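**Slide 7 – the Doseck grasp numbers (2 min, don't rush)**

- Start with the claim: 16 objects, 100 attempts each, wrist camera only. Pause. Ask who believes it.
- I don't, quite. Success meant the fingers closed and stayed closed. Oana's rerun asked for a lift and a hold as well, and the ranking of the methods changed.
- Shiny things are where I'd push. Glossy metal throws highlights, and the depth estimate gets worse right where the fingers need it.
- Faucet next. Leave it up while you talk. 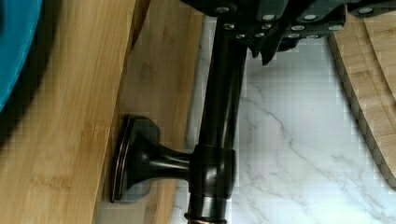
- Eight of the 16 objects were also in the tuning set – page two of the appendix, small type. Read it out.
- Tane will say the held-out half looks fine. Ask him for the per-object table. We've been asking since January.
- If short on time, skip Prudisis and go straight to slide 9.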